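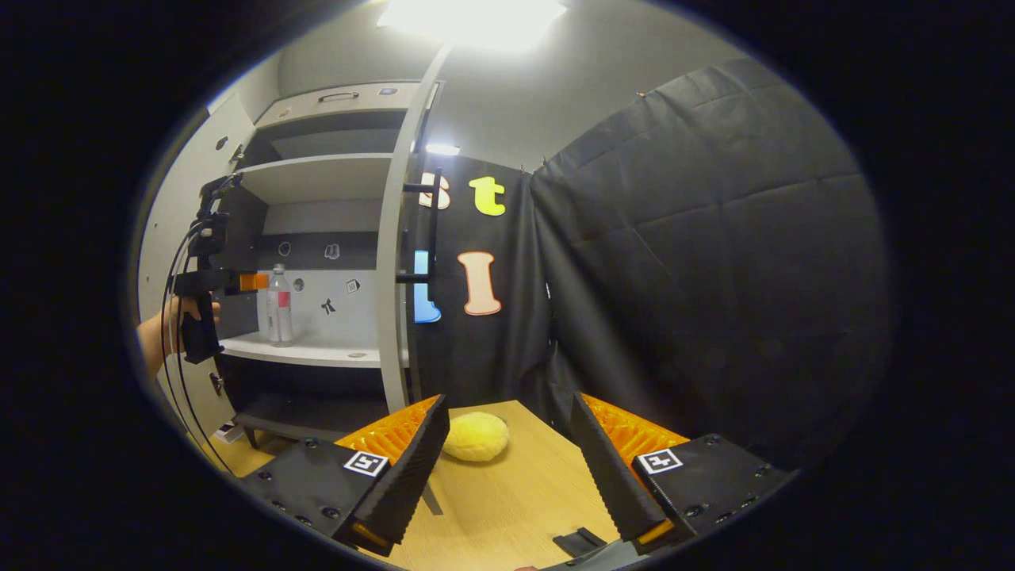 I want to make a case for the table. Specifically, the plain, pale wooden one with a storage cabinet right beside it, close enough that you can reach the drawer without taking a step. I think it's the best furniture arrangement ever come up with, and I think most of us have spent years putting our cupboards in the wrong place!

We're taught to store things out of the way. Cabinets go in the hall, or the spare room, or along whichever wall has nothing else on it, and the table sits out in the middle like an island you have to row to. Then we wonder why the table is always covered in stuff. Of course it is. Putting a thing away means getting up, walking off, opening a door, and by then somebody has asked you a question and you've put the scissors down on top of the fridge.

I lived that way for 17 years in the house on Herath Street. I had a lovely big cupboard at the far end of the laundry and I could have told you what was in it, more or less, the way you can name the suburbs on a train line you never catch. The table, meanwhile, held bills, textas, a bike pump, two sorts of tape and whatever we were eating.

What changed my mind was a sewing and mending night in July, in the back room of the neighbourhood house at Skarnusden. Soudabeh Ahmadpour runs it, and she has her table pushed hard up against a low cabinet with a shallow drawer at the top. She was unpicking a hem, and without looking she pulled the drawer out, took what she wanted, put it back and shut the drawer with her hip. It took no time at all. I asked if she'd always had it like that and she looked at me as though I'd asked whether she'd always kept her shoes near her feet.

I went home and moved everything that night. Chaminda Kanagaratnam from next door took the other end of the cabinet (thank you, Chaminda, and sorry again about the skirting board) and we had it beside the table before ten o'clock.

Now, the drawer. I have strong feelings about the drawer. It should be shallow. A deep drawer is a pit with a handle. Things go in, other things go in on top of them, and every search ends with your whole forearm in there, feeling for the thing you want among the batteries. In a shallow one there's a single layer and you see the lot when you pull it open. I'd take a slim bar handle over a knob as well, as you can hook it with two fingers when your hands are covered in glue. Knobs are fine on doors, where you've usually got a moment.

Higinio Alvarado, who I've been arguing with about this by email, says doors are the real trouble. He'd take them off altogether and have open shelves, so that you can see what you own. I do see the appeal. But he lives by himself in a flat at Rurngate with very nice bowls, and I live with children and a great many half-used packets. A door is a kindness to whoever's having a cup of tea at that table. You can swing it wide while you're working, leave it hanging open all afternoon, and then shut it and be done.

He also says a pale cabinet shows every mark, which is true. So does a pale tabletop. I like that! You notice the crumbs and the ring from the mug and you wipe them up. We had a dark table when I was small and my mother used to find jam on it with her elbow. On light wood, anything left out shows up straight away, and if it's a cheerful colour it looks almost as if you meant it to be there. A lemon does wonders.

I'll admit the arrangement has its costs. You lose a side of the table, for one. Ours used to seat up to 22 if you counted both trestles and the piano stool, and at Christmas we'll have to drag the whole thing out again. Pranab Biswas wrote to tell me his cabinet door opens straight into the back of a chair, and that he's been living with it for four months. Pranab, swap the hinges over, or shift the chair. Please.

And you do have to be choosy about what goes in. The cabinet beside the table should hold only what gets used at the table. Ours has paper, thread, tape, the good scissors, the board games and two packs of cards. The bike pump went to the shed. The tax papers are in the old laundry cupboard -- which finally has a purpose, being a place for things I don't want to reach.

The odd part is how much more we do now. My youngest draws most afternoons. I've mended a coat. The cards come out after dinner because getting them takes one arm, and they go back for the same reason. I don't think any of us got tidier. The cupboard got closer, and that was enough.

If you've a free evening and somebody to take the other end, have a go at it. Measure the door swing first.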